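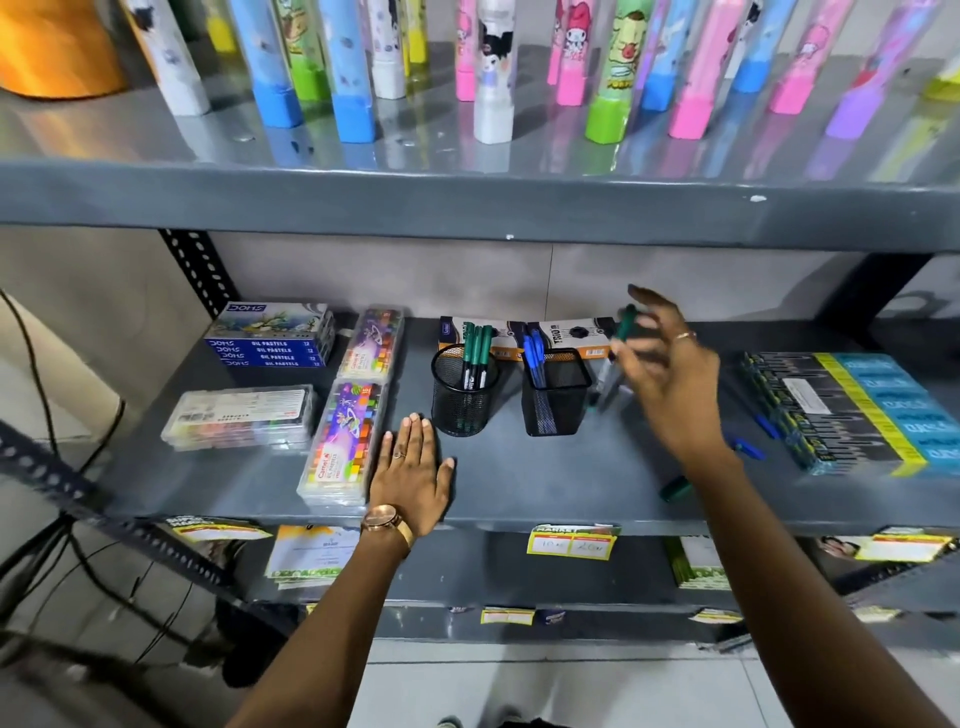
Thevar ist die Wahrnehmungs- und Planungsschicht von Penska. Sie verarbeitet Bildströme vom Kopf aus, erzeugt daraus ein Szenenmodell und leitet Greif- und Ablagefolgen ab. Die meisten Rückfragen betreffen dicht belegte Regale, in denen gleichartige Artikel nebeneinander stehen, sich gegenseitig verdecken und auf glänzenden Böden spiegeln. Ein Stapel DOMS-Ölkreiden, zwei Stifthalter aus schwarzem Drahtgeflecht und eine einzelne grüne Kappe auf demselben Fachboden stellen drei verschiedene Anforderungen an die Segmentierung. Die folgenden Antworten gelten für den Zweig 5 von Thevar, sofern nichts anderes angegeben ist.

Welche Komponenten gehören zu Thevar?

Der Kern besteht aus dem Segmentierungsdienst, dem Tracker und dem Szenengraphen. Der Aufgabenplaner Drellemura wird getrennt ausgeliefert und greift nur lesend auf den Szenengraphen zu. Grirkavari ist das Werkzeug für Annotation und Wiedergabe. Für den reinen Laufzeitbetrieb wird Grirkavari nicht benötigt.

Warum liefert die Segmentierung bei Stiftbündeln nur ein Objekt?

Das ist die Voreinstellung. Gleichartige Objekte in einem Behälter werden als Gruppe geführt, solange keine Hand und kein Greifer eines davon berührt. Erst bei Kontakt wird eine eigene Instanz abgespalten. Wer Einzelinstanzen von Beginn an benötigt, setzt split_groups auf always. Die Rechenzeit steigt dadurch je nach Szene deutlich, und bei stark verdeckten Schäften sind die Instanzgrenzen nicht zuverlässig.

Wie werden Kappe und Stift behandelt?

Als zwei Objekte mit einer optionalen Relation fits_on. Die Relation wird über die Artikelklasse vorgeschlagen und in Grirkavari bestätigt oder verworfen. Farbe allein reicht als Merkmal nicht aus — bei gleichfarbigen Kappen in einem Behälter entstehen sonst falsche Paare. Eine Kappe, die lose auf dem Fachboden liegt, behält ihre ID auch dann, wenn sie kurzzeitig verdeckt ist.

Wie lange bleibt ein verdecktes Objekt im Szenengraphen?

Standardmäßig 33 Bilder ohne Beobachtung. Danach wechselt der Zustand von tracked zu assumed. Gelöscht wird das Objekt erst, wenn sein letzter bekannter Ort frei sichtbar ist und dort nichts mehr erkannt wird. Bei Aufnahmen mit schneller Kopfbewegung empfiehlt sich ein höherer Wert.

Spiegelungen auf dem Fachboden werden als Objekte erkannt. Was tun?

Zuerst prüfen, ob die Ebenenschätzung aktiv ist (plane_fit: on). Thevar verwirft Kandidaten, deren Tiefe unterhalb der geschätzten Ebene liegt. Ohne Tiefendaten steht nur der Symmetriefilter zur Verfügung, und der arbeitet bei hohen, bedruckten Zylindern schlechter als bei Schachteln. Fehler 2103 weist darauf hin, dass für den Fachboden keine stabile Ebene gefunden wurde. Häufigste Ursache ist eine falsche Kamerakalibrierung, die zweithäufigste ein Fachboden, der fast vollständig zugestellt ist.

Werden Aufdrucke gelesen?

Ja, sofern das Textmodul geladen ist. Marken- und Mengenangaben werden als Attribute an die Instanz gehängt. Handschriftliche Preisschilder werden lokalisiert, ihr Inhalt wird aber nur mit der Kennzeichnung unverified übernommen. Drellemura ignoriert Attribute mit dieser Kennzeichnung.

Welche Rolle spielen die Hände im Szenengraphen?

Linke und rechte Hand sind eigene Knoten mit den Zuständen free, contact und grasp. Eine flach aufgelegte Hand erhält contact mit der Fläche und gilt für den Planer als Hindernis. Schmuck und Uhren werden dem Handknoten zugeschlagen und nicht als greifbare Objekte ausgegeben. Falls Ringe dennoch als Instanzen auftauchen, ist die Handmaske zu eng eingestellt; hand_margin schrittweise erhöhen.

Wie viele Aufnahmen braucht eine neue Artikelklasse?

Für Schachteln und andere starre Verpackungen genügen in der Regel etwa 20 annotierte Sequenzen. Bei transparenten Hüllen und Klarsichtdosen ist der Bedarf höher, da Inhalt und Verpackung getrennte Masken erhalten. Eine feste Zahl geben wir dafür nicht an.

Kann Drellemura ohne Tiefenkamera planen?

Eingeschränkt. Reihenfolgen und Zielorte werden berechnet, Greifposen jedoch nicht. Der Export enthält in diesem Fall leere Felder im Abschnitt grasp — das ist kein Fehler und wird nicht protokolliert.

In welchem Format werden Ergebnisse exportiert?

Der Szenengraph wird pro Bild als JSON geschrieben, Masken liegen komprimiert daneben. Zeitstempel beziehen sich auf die Uhr des Aufnahmegeräts. Wer mehrere Ströme zusammenführt, muss sie vor dem Import synchronisieren. Grirkavari zeigt Abweichungen an, korrigiert sie aber nicht.

Lassen sich Projekte aus älteren Zweigen übernehmen?

Annotationen ja, Modellgewichte nein. Beim ersten Öffnen legt Grirkavari eine Kopie des Projekts an und schreibt die Klassenliste in das neue Schema um. Eigene Relationen außer fits_on und inside müssen danach von Hand neu zugeordnet werden.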